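Home Journals Issues Authors About
Search this journal Advanced search Go
Shares 16 Comments 0

3.2 Manual cleaning of lids and rims

The second part of the study concerned the wiping of sanitary fittings by hand. Earlier work at the Setevthorpe site (Valtonen and Figueiredo) had dealt with floors and door furniture, where the surface is fixed and the cleaner needs one hand only. A toilet lid is a less convenient object. It is hinged, its surface is curved towards the edges, and it meets the seat and the bowl along a narrow gap in which dirt collects. A cloth drawn across it with any force tends to shift the lid sideways on its hinges. Most cleaners deal with this by using the free hand as a brace, and the training sheets in use at the site say nothing on the matter.

We recorded 107 wiping episodes over the observation period, of which 90 were complete enough to be coded. An episode began when the cloth first touched the fitting and ended when it was lifted away for longer than five seconds. Episodes in which the cleaner left the enclosure were discarded. Coding was carried out by the second author, and a third of the episodes were coded again by the first author on a later occasion. Differences were settled by discussion and mostly concerned the point at which a stroke along the edge of the lid became a stroke along the rim.

Each episode was described by four variables: the hand holding the cloth, the position of the free hand, the form of the cloth (folded flat, bunched, or wrapped round the fingers) and the part of the fitting being wiped. The lid was divided for this purpose into a central area and a border. The border was taken as the outer strip of the white surface together with any edging in another colour. The rim of the seat and the outer face of the bowl were coded separately.

Cleaners were asked to work as they would on an ordinary shift and were given no instruction on posture. Low fittings were reached in one of two ways, by stooping from a standing position or by sitting or crouching with the knees apart and the fitting between them. The second posture brings both forearms in over the lid from either side and leaves the hands free to exchange tasks without the body being moved. It was the more common of the two in the smaller enclosures, where there was little space to stand back from the bowl.

Figure 4 shows the braced grip as coded in this section.
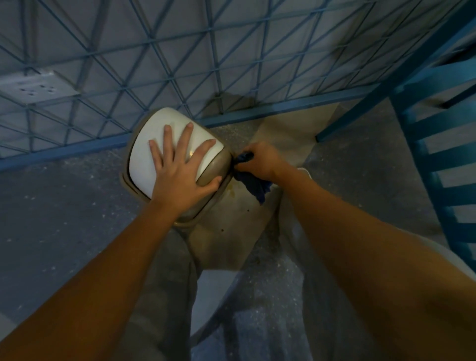
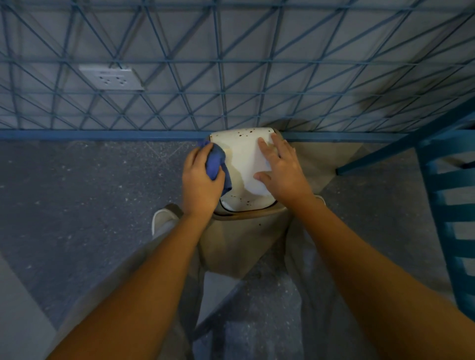
Figure 4. Two-handed wiping with a bunched blue cloth. In both views one hand holds the cloth and the other lies flat, fingers spread, on the white surface. Upper: cloth in the right hand, at the seat rim. Lower: cloth in the left hand, at the upper left corner and left edge.

The figure illustrates a feature that we had not expected to code. The roles of the hands are exchangeable, and the cloth was held on the side nearer to the area being wiped in most episodes. Cleaners who described themselves as strongly right-handed still passed the cloth to the left hand for the left border – a habit that none of them mentioned in the interviews until asked. Crossing one arm over the other was rare.

The form of the cloth mattered more than its material. Cloths were issued folded flat, and the Macedo guidance sheet used at the site recommends refolding to a clean face after each fitting. In practice the cloth was bunched within the first few strokes. A bunched cloth gives a firm pad under the fingers and can be pushed into the angle between lid and rim, but it touches only a small part of the surface at a time, and any loose fold trails over areas that have been wiped or are still to be wiped. We did not measure transfer of soil by this route. It is taken up briefly in Section 5.

Small dark specks were scored separately from broad staining, on the grounds that the two call for different strokes. Specks were scored by eye on the Zernura scale, which runs from 0 to 100, before and after each episode. The scale was designed for flat panels and had to be adapted for the curved border, where reflections from a glossy surface can hide small marks. Each surface was therefore scored from two angles and the higher value kept. Stains on the outer face of the bowl, below the rim, were noted but left out of the score. They lie outside the area that the task sheet asks the cleaner to wipe, and several cleaners treated them as a separate job for a brush.

Episodes coded as braced were compared with those in which the free hand was held clear or rested on the knee. The comparison is given in Table 2. Stroke length was measured along the surface, with an upper limit of 160 mm set by the smallest lid in the sample.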